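Workshop > Notebook > Tape transfers > Daher

2019-12-13
3 min read

Daher town hall tapes, carried on from the last entry. The late mayor's speeches, 19 cassettes in all, wanted for the memorial evening and afterwards for the library in Daher. The family would like him heard at the start and again at the end, and something quieter in the middle if we can find it.

Started with the budget meetings. Side A of the first tape is mostly chairs and a fan. His voice comes in clearly once he stands up, then drops away whenever he turns to the people behind him. Left it alone. Tried lifting the quiet parts and the fan came up with them.

The deck was running slightly fast again. Checked it against the tone tape, turned the speed down, checked again after lunch and it had held. Anything transferred before that needs redoing, meaning both sides of the Nevow bridge opening. The old files are in the folder marked "fast". Please don't send those out.

The bridge opening is still the best of the lot. He thanks the road crew before he thanks the minister, loses his place, and you can hear him laugh and fold the paper up. The rest is without notes. There is a brass band underneath the last part which I would like to keep in, even though it swamps a couple of words. I have typed those as [unclear] in the transcript. If anyone who was there can fill them in, pencil it on the printout.

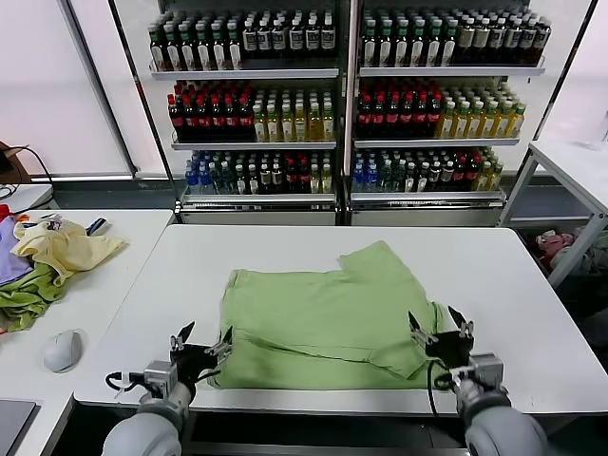
Light green garment, likely a shirt, folded, on the white table.

Labels. The handwriting on the boxes does not match what is on the tapes in three cases. The one marked "School closure, July" is a farewell dinner for a town clerk. The real school closure meeting is on the back of the water rates tape, starting partway through. I have kept the original wording in the catalogue and put the actual contents in the next column. Same rule for the other two.

The school meeting is hard going. A lot of shouting early on, and he lets it run before he says anything. When he does speak he tells them he voted for the closure and would do so again, and that he will sit there until everyone has had a turn. The recording runs for 83 minutes and he is still there when the tape stops. The family should hear this one before it goes anywhere near the evening. It shows him well, I think, but that is their decision.

Splicing: one broken leader, fixed. The Galatent tape was tight in its shell, so I moved it into a new one and kept the old shell in the box with its label. Used the last of the Pristico cleaning fluid on the heads. More is on order. Until it comes, do the heads with the ordinary alcohol and let them dry properly before loading.

Copies for the family: one set of plain files, no cleaning up, and one set with the hum taken out. They asked for discs as well, as an aunt has no computer. Write the contents on the sleeve in large letters.

Still to do:

- redo the bridge opening, both sides
- short extract for the start of the evening, under three minutes
- ask the hall what their sound system will take
- check the spelling of the street names in the water rates transcript
- return the empty carrying case to the front desk

Deck left switched off, covers on. Tape for the next session is on the shelf to the left, already wound back.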